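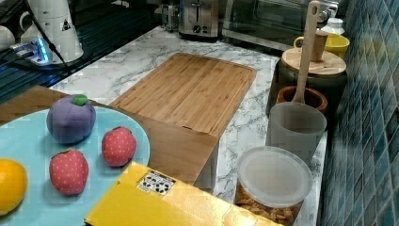
Figure 1. Bamboo cutting board on a kitchen counter, with a plate of plush fruit.

Fruit and Vegetable Waste in Shared Kitchens at Tremblay Hall
Project report, Introduction to Household Studies
Drelholm College

1. Introduction

Tremblay Hall is a residence where students cook for themselves. Each floor has one shared kitchen with two refrigerators, a stove, and a row of cupboards assigned by room number. Most residents buy their own groceries at Sodance, the supermarket across the road, and keep them separate from everyone else's.

Our group wanted to know how much fresh produce gets thrown out in these kitchens and why. We chose produce because it spoils faster than most other food, and because earlier talks with residents suggested that people feel worse about throwing out a bag of spinach than half a box of stale cereal. We also wanted to see whether a small change in the kitchen would make a difference.

The questions were:

What kinds of fruit and vegetables are thrown out most often?
What reasons do residents give?
Does a shared shelf for unwanted food reduce what goes in the trash?

2. Method

We asked for participants through a sheet posted in the lobby in February. In the end 30 residents took part, spread across all the floors. Each person kept a paper diary taped inside their cupboard door. When they threw out a fruit or vegetable, they wrote down what it was, its weight, and the reason. We gave each kitchen a small scale made by Dristico that reads to the nearest gram.

The diary ran for four weeks. In the first two weeks nothing in the kitchens was changed. At the start of the third week we cleared one refrigerator shelf in each kitchen and labeled it "Take Me." Residents could put food there that they did not plan to eat, and anyone could take it. Food left on the shelf for more than two days was thrown out and entered in a separate log.

After the diary ended we held one group discussion in the second-floor lounge. It lasted 60 minutes. One of us asked the questions and the others took notes.

Peels, cores, and stems were not recorded. This caused some trouble in the first week. Two participants were entering broccoli stems as waste and others were not. We decided that stems did not count and crossed out those entries.

3. Results

The diaries contained 180 entries after we removed the ones for stems. Of these, 60 were for fruit and the rest were for vegetables. Salad greens were the most common item in every kitchen. Herbs came second, mainly cilantro and parsley, followed by cucumbers. Among fruit, bananas and strawberries were thrown out most often. Apples and oranges hardly appeared at all.

Most entries were for small amounts. A typical entry was a handful of leaves or a single soft cucumber end. The few entries above 200 grams were nearly all whole bags of salad or whole containers of berries. These large entries were concentrated in the second week, which was midterm week.

The reason given most often was "went bad before I got to it." The second was "forgot I had it." A smaller group of entries said that the pack was too big for one person. This last reason came up mainly for herbs, which Sodance sells only in large bunches. Three entries said "roommate moved it and I couldn't find it," all from the same kitchen.

After the Take Me shelf was added, there were fewer diary entries in the third week and fewer again in the fourth. However, the shelf log shows that part of this food was still thrown out, only from a different place. Bananas, carrots, and onions were usually taken from the shelf within a day. Salad greens and opened herbs were usually left. When we put the diaries and the shelf log together, waste in the last two weeks was lower than in the first two, but the gap was smaller than the diaries alone suggested.

4. Group discussion

Participants said that they shopped once a week, most often on the way home from class, and that they bought for the week they hoped to have. Plans then changed. A study group ordered pizza, or a lab ran late and the dining hall was closer. The vegetables stayed in the drawer.

Several people said the refrigerator drawers were part of the problem. They are deep and made of dark plastic, and food at the bottom is hard to see. One participant had started keeping vegetables on the upper shelf and drinks in the drawer, and felt that this helped.

Opinions on the Take Me shelf were mixed. People liked taking from it when the food was whole and clean. They did not want food that had been opened or cut by someone they did not know. Some also said that putting food on the shelf felt a little like leaving trash for others — they waited until the last moment, and by then the food was no longer good.

5. Limitations

The participants volunteered, so they may care more about food waste than other residents do. Writing each item down may also have changed what people bought. The midterms fell in the first half of the study, which makes the two halves hard to compare. A better design would have used two groups of kitchens, with the shelf in only one group, over the same weeks. We discussed this at the planning stage but thought we would not have enough people.

The scale in the top-floor kitchen ran out of battery for two days in March. Entries from those days have estimated weights.

6. Recommendations

We suggest that the hall keep the Take Me shelf but ask residents to write the date on anything they leave there. We also suggest a sign asking for unopened or uncut food only. Replacing the dark drawers with clear ones would cost more, and we did not get a price for this.

We wrote to the Sodance store to ask whether herbs could be sold in smaller bunches. We had not received a reply when this report was handed in.

Appendix A contains the blank diary page. Appendix B contains the shelf log by kitchen.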